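Clalletham Community Boards > House and Garage > Tables and benches

Refinishing a white tabletop, paint or laminate?

mossback_88
Picked up a big table from the Nostow surplus sale and the top is badly scratched. I want it white. Paint is cheaper, but I use it every day and I don't want to redo it next spring.

torquewrench
Laminate. I painted mine and it had rings on it in 2 months. Sheet and contact cement cost me $296, and that included a trim bit.

pell_e
Disagree. Rings mean the paint didn't cure. Sand to 220, prime, two thin coats of enamel, then leave it alone for three weeks. Mine has held up for six years.

torquewrench
Three weeks without a table is a lot to ask.

halfday
White is fine either way if the room gets decent light.

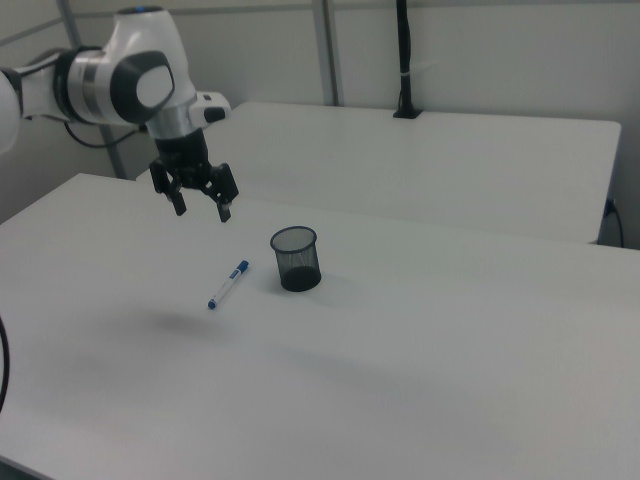 Large white table.

mossback_88
Yes, close to that size. Kirnlow quoted me $888 for a new top with the edges done, so I'd like to do it myself.

pell_e
Kirnlow is high. Try the counter at Zinchenko and ask for offcuts. They don't list them.

torquewrench
Offcuts won't cover a top that big without a seam.

pell_e
Put the seam at the wall side.

mossback_88
Going with enamel. I'll start in April when I can leave the garage door open.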